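Chapter 5
Talking Without a Keyboard: Player Communication in Online Games

What this chapter covers
How players send messages to each other when typing is slow or not available
Quick chat, emotes and pings as design choices
Voice chat and its costs
Filters, reporting and the limits of both
How hardware shapes what players say

Key terms: quick chat, emote, ping, push-to-talk, proximity voice, word filter, mute list

5.1 Why communication needs its own design

Early multiplayer games often gave players a text box and left it there. On a desktop computer this worked well enough. A player could stop, type a line, press Enter and go back to playing. On a console the same text box was much harder to use, and many players stopped using it at all.

A game that depends on teamwork has to deal with this. If two players need to open a gate at the same moment, they need some way to agree on the moment. The method can be very simple. In the puzzle game Welinent, which we will use as a running case in this chapter, players can only ring a small bell. The first release had no text and no voice. Within a few weeks players had worked out a shared code: one ring for "wait," two for "go," and a long string of rings for "you are standing on my head."

Welinent's lead designer, Malcolm Treloar, had planned to add a chat window in August. He dropped the plan after watching test sessions. In one group, 27 pairs tried the same level with the bell only, and then a similar level with typed chat. The pairs with chat talked more, but they also stood still more. Several of them missed the timed section because one player was still typing.

This does not mean that chat is bad for games. It means that a message has a cost in time, and that the designer decides who pays it.

5.2 Quick chat and pings

Quick chat is a set of ready-made lines that a player picks from a menu or a wheel. A ping is a marker placed on the map or in the world, often with a sound. Both are fast, and both can be translated without extra work by the player. A line picked in Spanish can appear in Korean on the other side.

The weak point is choice. A wheel with five lines is easy to learn but leaves out most of what people want to say. A list with 72 lines covers a great deal, and few players will read to the bottom of it. The racing game Gelon started with the longer list and later let each player pin favorites. Almost 90 percent of the messages sent after that change came from the pinned slots.

Players also bend ready-made lines to new uses. "Nice shot!" sent right after a teammate misses is an insult, whatever the words say. A word filter will not catch it. Section 5.5 returns to this problem.

5.3 Voice

Voice is the fastest channel and the hardest to manage. It needs a microphone, a steady connection and a room where the player can speak out loud. Many players have only two of these. Others have all three and still prefer to stay silent with strangers, and a well-designed game lets them do so without falling behind.

Push-to-talk sends sound only while a button is held. Open microphone sends it all the time. Proximity voice, used in the survival game Prultudano, makes nearby players louder and distant ones fainter. It suits games where hiding matters, and it makes large group plans difficult.

5.4 The machine on the other end

Players on different hardware often share one match. A person at a desktop computer has a full keyboard, and a person on a handheld may have a thumbstick and a small screen. Before choosing a channel, list the devices you plan to support and try each message on each one. Ostapchuk, the sample project for this book, keeps such a list in its design folder, and you will fill in your own copy in Exercise 5.2.
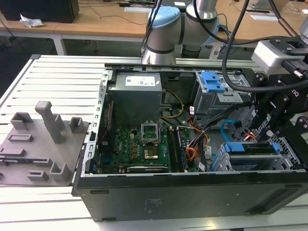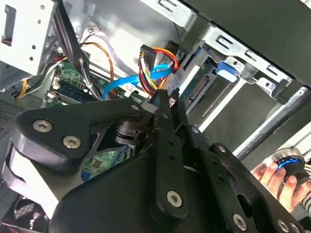
Figures 5.1 and 5.2. Inside a desktop computer case.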